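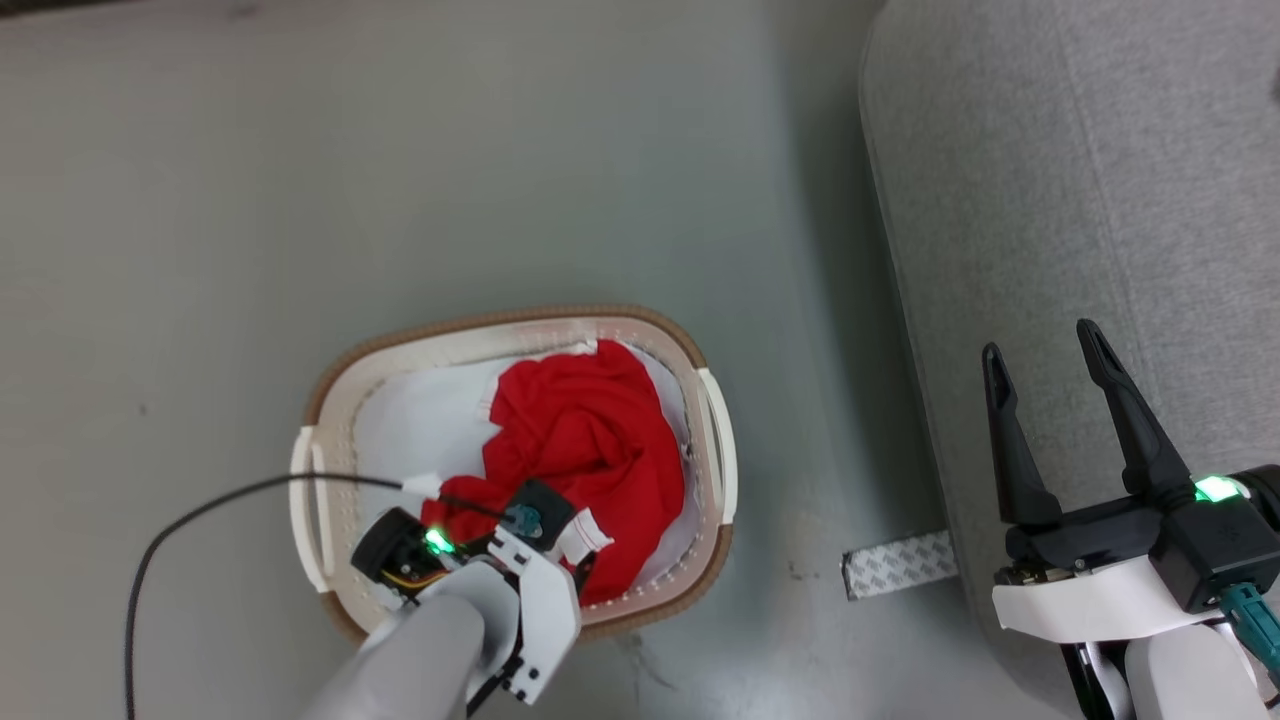

Red garment in a laundry basket, Dirkside

DREMOLCOMBE RESIDENTS' ASSOCIATION
Shared Laundry Working Group
Minutes of the August meeting, held in the ground floor meeting room, Dirkside, at 6.30 pm

Present: Aicha Lahlou (chair), Said Bennani, Ourania Kontogiannis, Sudheer Bhat (minutes)
Apologies: Karim Abdel Rahman

1. Minutes of the previous meeting
Agreed, with one correction. Under item 4, "drain pump" should read "drain valve".

2. Matters arising
The replacement door seal for washer 2 has been fitted. The lint trap on the left-hand dryer is still awaiting a new mesh. SB to chase the supplier.

3. Water and energy
OK reported a meter reading of 1,208 at the end of the month. The meter serves both the laundry and the outside tap, so use by the machines cannot be separated. A sub-meter was discussed. Quotation from Berrada received at £300, fitting included. Said Bennani asked whether the price covered an isolating valve — the quotation does not say.
Action: OK to ask Berrada for a written breakdown.

4. Wash temperatures
It was agreed that the default programme on all washers be set to 30 degrees. Hotter programmes remain available from the dial. The notice on the wall still refers to the old default and will be replaced.
Action: SBh to print and laminate.

5. Booking
Slots at Dirkside are at present two hours. Two households have asked for longer slots for bedding. The chair proposed a single three-hour slot each morning, starting at 9 am, with the remaining slots unchanged. Carried, three in favour, one abstention. To be reviewed after 3 months.

6. Unclaimed items
Items left in the machines past the end of a slot may be moved to the shelf by the next user. Items on the shelf for more than a month go to the textile bank. OK asked that wet items be hung on the rail first. Agreed.

7. Maintenance contract
The contract with Valeck comes up for renewal in the autumn. Call-out times have been acceptable for the washers, less so for the dryers. KAR had sent comments in writing, recommending renewal with the dryers listed separately. Decision deferred until he can attend.

8. Any other business
The strip light nearest the door flickers. Reported to the managing agent.
SB noted that the detergent cupboard key is missing from its hook — members to check their key rings.

The meeting closed at 7.40 pm. Next meeting to be arranged by email.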